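What Is It Made Of? Sorting Materials at Home

Every object is made of at least one material. A material is the stuff a thing is built from, such as wood, metal, glass, plastic or cloth. Many objects use more than one.

A property is something you can notice or test about a material. Here are 4 properties to start with.

Texture: how the surface feels. Plush is soft. Polished wood is smooth.
Stiffness: how hard it is to bend. A wooden handle is stiff. A bristle bends and springs back.
Transparency: how much light passes through. Clear materials let you see through them. Translucent materials let light through but blur what is behind. Opaque materials block light.
Mass: how much matter is in it. A small plastic bottle holding 200 grams of water has much more mass than the same bottle empty.

To sort, choose one property and make two groups. Then mix everything up and choose another property. The groups will change, even though the objects are the same.
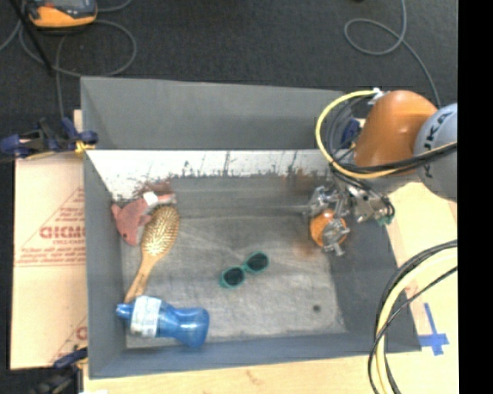
A pink plush toy, a wooden hairbrush and a translucent blue plastic bottle in a gray bin.

Try sorting these three by stiffness. Where does the brush go? Its handle and its bristles may belong in different groups. Write down both answers.

Text: Oona Saarela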